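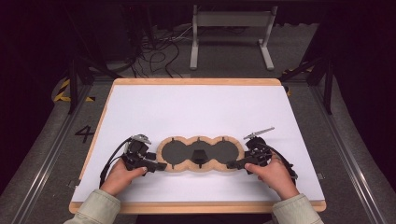 1/ Right, I promised a few of you a thread on the document scanner, so here goes. It's the small Cetden sheet-fed one, bought second-hand from Michalík's in Flimthorpe, and I've been using it nearly every evening for my dad's paperwork. Long thread, sorry, put the kettle on.

2/ Background: I've always had one of those all-in-one printers with the glass lid on top. Fine for a passport page. Miserable for a box of bank letters, because you lift the lid, swap the page, close the lid, click the button, and wait for the lamp to warm up again. I gave up every time.

3/ The Cetden is the kind where you drop a stack in the top and it pulls the sheets through. Mine came with a cracked paper guide and no box, so I paid £40 for it. Ese Oyelaran has the same model and told me the guide is a spare part you can still get. Ordered one, clipped it on, all good.

4/ Speed! This was the bit I cared about. With a stack of clean A4 letters it does 30 pages a minute in black and white, and I sat there with the stopwatch on my phone because I didn't believe the label. Colour is slower and you can hear it thinking between sheets.

5/ It does both sides in one go too, which I didn't know I needed. Half of my dad's letters have the important bit on the back (why do they do that?). You can tell it to throw away blank sides and it mostly gets that right. It did bin one very faint carbon copy, so check those.

6/ Things it hates: till receipts that have been folded in a wallet, anything with a sticky note, those thin blue airmail sheets. For receipts there's a clear plastic sleeve you slide them into. Mine's already scratched and you get a thin grey line down the scan, so I need a new one of those as well.

7/ Staples. Please take the staples out. I missed one on day two and it made a noise like a fork in a blender. No damage that I can find but I went a bit cold.

8/ Software, then. The disc was missing and the maker's download page is a maze, so I went with Ikent, which Yakubu Ogbonna had been on at me to try for ages. It found the scanner over USB first time. Over wifi it found it, lost it, found it again and then asked me to restart everything in the house.

9/ I've left it on the cable. I know, I know. The cable works and the laptop sits next to it anyway.

10/ What I do like in Ikent is the profiles. I've got one called "letters" (grey, both sides, searchable PDF) and one called "photos" (colour, one side, higher quality) and I just pick one and press the button on the front. Saves faffing with settings every time.

11/ Text recognition is good on typed stuff and hopeless on my aunt's handwriting, but so am I. I can now search for "boiler" and get every boiler letter my dad has had since we moved him, and I did a little cheer in the kitchen when that worked.

12/ File sizes: I had it set far too high at first and a single pension booklet came out enormous, almost 40 MB. Dropped it to the ordinary quality setting and I can't see any difference on screen. Leave the high setting for pictures.

13/ Cleaning! When you start getting stripes, it's dust on the glass strip inside. Open the front, wipe it with a dry lint-free cloth, and do the rollers while you're in there. I do it every 9 days or so when I'm scanning a lot, mainly when I remember.

14/ Would I use it for old photographs? Not the precious ones. It bends them slightly as they go through and I don't fancy that with the wedding pictures. Those are going on the old flatbed, lid and all.

15/ A few people have asked if it'll do card. Birthday card thickness, yes, if you feed them singly and don't open them out flat. Anything stiffer I haven't dared.

16/ Two boxes left, plus a carrier bag of guarantees for appliances that went to the tip years ago. If anyone knows where to get a cheap pack of those plastic sleeves, shout, the ones I've seen cost silly money.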